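Session 4: trying out grippers and wrist cameras in simulation

Course handout, 5 October 2019

Right, this is the session where we stop drawing arms on the board and start poking at them. Bring a laptop if you have one, share if you don't. The lab machines have everything installed already, but they are slow to start, so log in before you take your coat off!

A quick reminder of where we got to last time. We had the arm moving between fixed points, we had joint limits that mostly behaved, and we had a long argument about whether you should ever trust the depth reading near the edge of a surface. I still say no. We'll come back to that, because it bites quite hard in the exercises below.

What we are comparing

There are two grippers in the simulator for this course. I call them by the names in the config files, so please use the same ones in your write-up or I shall get muddled when I mark it.

Zarkon is the parallel one. Two blocky fingers, they slide straight in and out, and they stay facing each other the whole way. It's dull and I'm very fond of it. If you tell it to close to a given width, it closes to that width, and you can do all the sums on the back of an envelope.

Fellow is the curling one. The fingers swing in on a linkage, so the tips drop a little as they close. This is lovely for round things and a pest for flat things, as the tips can run into whatever the object is lying on. You'll want to raise the wrist slightly as it shuts (there's a setting called lift_on_close, and the default is zero, and I know half of you will forget it).

Both hang off the same arm and both use the same controller, Jorlow, which takes a target pose for the wrist and a single number for the opening. That number runs from 0 to 104. Please don't ask me what the units are. It's the range of the original encoder and it has stuck ever since, so treat it as a plain scale: 0 is shut, 104 is as wide as it goes.

Why flat boxes

Everyone wants to start with mugs. Mugs are easy to get excited about and there are hundreds of clever papers about them, but a box lying on its biggest face is a much better test of a gripper, in my opinion. You can't just come straight down over the widest part and squeeze. You have to pick which pair of sides you're going for, turn the wrist to match, and get the tips low enough to hold something without scraping what's underneath. A thin box is worse than a fat one, and a soft surface is a different problem again from a hard one.

So our two boxes for today are a card game on a bed and a cereal box in a metal tray, both seen between the fingers.
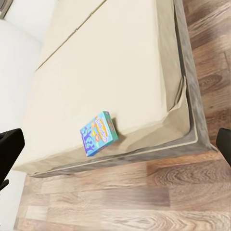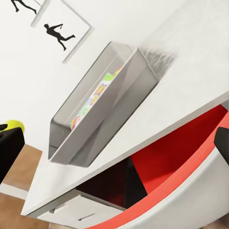 Before you send a single command, sit down with your partner and decide on the angle of approach for each object. Write it down. I mean it, on paper, before you've seen how it goes. Last June's group skipped this step and then every report said they had "planned" the grasp that happened to work, and I could tell.

Things to think about while you plan:

Which way does the long axis of the box run, compared with the line between the fingertips? If they're lined up, you are trying to grab it end to end, and it may well be too long for the opening. Turn the wrist first, then come down.

What is next to the box? A wall close by on one side means one finger has nowhere to go. You can nudge the box away from the wall, or tilt the wrist, or take hold of the ends instead. Each has its own way of going wrong. I'd try the nudge first, and keep it gentle.

What is the surface like? On fabric, the simulator lets the tips press in a tiny bit, so you have some room for error in height. On metal it doesn't, and Jorlow will fault if you push. The fault clears with the reset command, but it also drops anything you were holding, so you'll be starting over.

Setting up the camera

The wrist camera looks down past the fingers, and with the stock mount you get both fingertips in view at the sides. I like this a lot. You get a constant check on where the hand is, and if a finger suddenly vanishes from the view you know straight away that your mount settings are off. The other mount, Krajewska, sits further back and tilts more. It shows you more of the room and less of what you're about to bump into. Try both and see which you get on with, there isn't a right answer and I've changed my own mind about it more than once.

One warning about patterned surfaces. Wood grain in particular gives the edge finder a terrible time, it sees lines everywhere. If your box outline jumps about, crop the floor out before you run the detector. Bright printing on packaging can do the same thing, and the detector will happily hand you the outline of a logo and call it a box. Draw the result over the camera view and check it by eye every time.

What to do today

Start with Zarkon and the stock mount. Run 40 attempts, split evenly over the two objects, and put every one of them in the log, including the embarrassing ones. Start each attempt from the home pose. An attempt counts as good if the box is off the surface and still held after 2 seconds. If it slips after that, make a note, but it still counts.

Then swap to Fellow and do the same again. Leave everything else alone! If you change the gripper and the camera mount in one go, you won't know which of them made the difference, and neither will I.

If you have time left, pick whichever gripper you liked less and see how far you can get by changing only the opening and the approach height. Up to four changes, please, or we'll be here all night.

For the write-up I'd like a table of results for each gripper, your paper plan (a phone snap of it is fine), and a page or so on the failures. Tell me where the fingers touched first. Tell me whether the box slid, tipped or did nothing at all. I'm far more interested in that page than in your success rate.

Reading for next time is the chapter on friction, up to the part with the cones. It's heavy going, so read it with a cup of tea and skip the proofs the first time through. Logs go in the shared folder under your pair number.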